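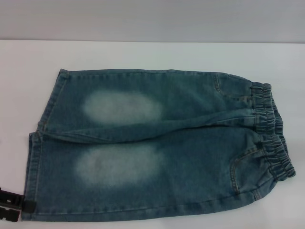

Sirnel Folding Set: README

Release notes and data card, Monday, March 4, 2019
Maintained by Khanyisile Shezi and Pravesh Nkuna

What's in the set

Sirnel is a collection of recordings from the folding bench at Khumalo, a workwear and children's clothing laundry. A robot works on one garment at a time on a white table, and we record what its cameras see along with the joint positions and the gripper state. We're very pleased to be sharing it at last! Denim was the part we most wanted to get right, and it's the part we have spent the most evenings on.

There are 400 episodes in this release, all of them with bottoms of one kind or another: shorts, cropped trousers, elastic-waisted jeans. Each episode is capped at 90 seconds. If the fold isn't finished by then, the recording stops and the episode stays in the set, marked "unfinished". Please don't throw those away when you train. They are full of useful near misses, and Pravesh has learned more from them than from the tidy ones.

Folder layout

episodes/ one folder per episode, numbered
episodes/NNN/head/ head camera stills
episodes/NNN/wrist/ wrist camera stills
episodes/NNN/state.csv joint positions and gripper opening
labels.csv garment type, waistband type, outcome
shift_notes.txt what the bench staff wrote down, lightly tidied

Labels

Garment type and waistband type were entered by the people at the bench, using the words they use themselves. "Pull-on" means elastic all the way with no fastening. "Faded" is ticked when the denim has pale worn-look patches, and it matters more than we expected: our first edge finder kept treating a pale patch on a leg as if it were bare table. The version in this release looks for stitching as well as colour, and it's so much better on hems and pockets.

Outcome is one of: finished, unfinished, handed over. "Handed over" means a person stepped in and did the rest by hand. It isn't a mark against the robot or the person.

What has changed at the bench

We wanted this section in the README itself, and not tucked away in a report, as the work belongs to the people who do it.

Before January, everybody on the folding side did the same job for the whole shift. Now the bench takes the plain, repeated folds, and the staff sort, check, mend and deal with whatever the robot can't manage (linings, braces, anything with a zip that has come adrift). Folding pull-on shorts all day was hard on wrists and shoulders, and the new rota moves each person to a different station every 60 minutes. The rota was written by the folding team. We only printed it.

Some things are harder. The bench is slower than a practised folder, by a long way, and on busy mornings it gets in the way of the trolleys. The checking job needs good light and a fair bit of patience. Two people have asked to stay on hand folding full time and that's been agreed, with no change to their pay.

Training was a half day each. Everyone on the rota can pause the arm, clear a snag and start it again without ringing us, and they do it with real confidence now. It has been lovely to watch the questions change from "is it allowed to do that?" to "could it take the sleeve from the other side?"

Wrist stills

Wrist stills are stored exactly as recorded. Many are taken so close to a surface that they hold very little besides a soft grey and perhaps one faint line. We haven't labelled what such lines are, and you shouldn't assume a seam or an edge from one still alone. Use the head camera and state.csv alongside them.

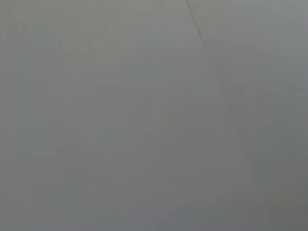

Rosemarie Lammers wrote to us after reading the draft: "Please put in that we choose which garments go to the bench. People outside think the machine picks and we run after it. I decide at the sorting table, and if a batch looks awkward I keep it back. That's the bit of the job I like best now."

We've added a "kept back" column to shift_notes.txt for her batches. There are 32 entries so far, and her reasons are well worth reading if you work on grasp planning.

Known gaps

No tops, no bedding, no socks.
One table, one wall colour, one set of lights.
Gripper opening is missing from a few early episodes; those rows are blank, not zero.
Shift notes carry no staff names unless the writer asked for theirs to stay in.

Asking for changes

Open an issue, or write to Khanyisile if it concerns the staff notes. Corrections to labels are very welcome, and we'd love to hear from other laundries trying the same sort of thing. Knitwear is next on the bench, starting with plain jumpers.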